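Setbridge lab pits two grippers against a lunchbox's big brother

January 2024

The Kirnthorpe handling group has spent the winter finding out which of two hand-held grippers is better at opening things, a question most of us settle with our fingers.

The contenders are the Lindden, which has flat, angled fingers, and the older Bisgaard, which has rounded ones and a loyal following among people who learnt on it. Each was tried on the same set of household objects, for a total of 3,321 logged attempts. Izzati Subramaniam, who ran the trials, says the Bisgaard won on mugs and lost on nearly everything with a lid.

Latches were the sticking point. A clip that a child can flip with one thumb took the rounded fingers 9 seconds on average, and the flat ones 3. "I have stopped being rude about flat fingers," said Rasmus Laur, who had been rude about them since September.

The lidded box, with a latch at each end and a black handle folded down across the top, has become the group's standard test. It needs both hands, and both hands have to agree. 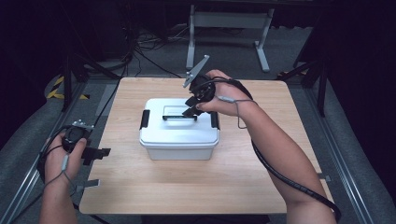

What happens next

Another 600 attempts are planned with softer pads on the Lindden. Cable weight will be looked at too, after several complaints from wrists. The Bisgaard pair goes back on the shelf, where Laur has asked that it be kept charged.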